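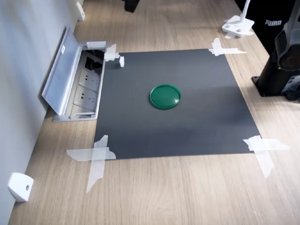 I've been packing jars at Stemimness since before we had a proper kettle in the canteen, and for the last couple of years I've shared my end of the room with an arm that picks up lids. A few of you asked after my February page what it's like, and whether I'd any tips for people getting one at their own place. Well, I've loads! Most of them are about tape, I'm afraid.

Tape first, then. If you're fixing a mat down for an arm to work on, put it down flat and cross two strips over each corner, going well out on to the table. One strip along the edge looks neater but it lifts at the end, and once a corner lifts you'll be forever pressing it back with your thumb. Plain masking tape is grand. It tears by hand, you can write on it, and it comes off a wooden top without much fuss if you peel slowly and keep it low (warm it with a hairdryer if it's been down for months). I've tried the shiny brown stuff and spent a whole tea break scrubbing glue.

Pick a plain dark mat, nothing with a pattern. Wipe it with a barely damp cloth at the start of the shift and again after lunch, always in the same direction, and keep the spray bottle well away from any sockets. We've our sockets in the table, with a flap, and my rule is that the flap goes down before any cloth comes out.

Lids get scuffed, and you may as well get used to it. A practice lid that's been picked up, put down and picked up again all morning will never be fit for a customer, so keep a few old ones back and put them in their own tub with a big label. Lorcan Ó Néill on the early shift once sent 572 good lids to the practice tub and it took us till four o'clock to sort it out, poor man. He labels everything now. He's labelled the biscuits. 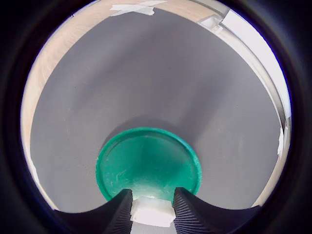
Fingers with ridges on the inside want looking after too. The grooves hold on to dust and bits of fluff, and a soft dry toothbrush run along them does the job better than any cloth. Switch the arm off first, at the wall if that's how yours is done, and tell whoever's next to you. Don't oil anything! I know the temptation, I oil everything at home, but a greasy grip is a useless grip and the stuff ends up on your mat as well.

Now, the people side of it. I was dead against the arm when they told us. I'd visions of the whole bench going quiet and the lot of us sent home, and I said as much to Éabha Ní Chonaill, who was our steward then and had been through the same thing at Flanagan. She told me to ask for three things in writing: who'd be trained, who could stop it, and what happened to the hours. I'd pass that on to anyone. We got the first two straight away and the third took a good bit of nagging.

My hands are better, I'll say that. I used to go home with my thumbs throbbing after the big orders (the Gratness one was 3432 jars, and I felt every single one). These days I do the checking and the odd shapes, and I set things up in the morning. What I miss is the chat. With four of us round a bench you'd hear all the news, and now I've to walk down to labelling for it. If your place is moving people about, get the breaks lined up so you still sit down together. We had to ask twice.

One more for the learners. When you're showing the arm a new job, start with a single lid in the middle of the mat and clear off your pens, your mug and your scissors. Only bring in the awkward spots once you're happy with the easy one. I keep a copybook beside me and jot down what I changed, with the time, and it's saved me more bother than the manual ever did.

A woman at Lodthorpe wrote to ask what I do with the used tape. It goes in the bin, love, but roll it sticky side out first and dab it along the edge of the table. Lifts the crumbs lovely.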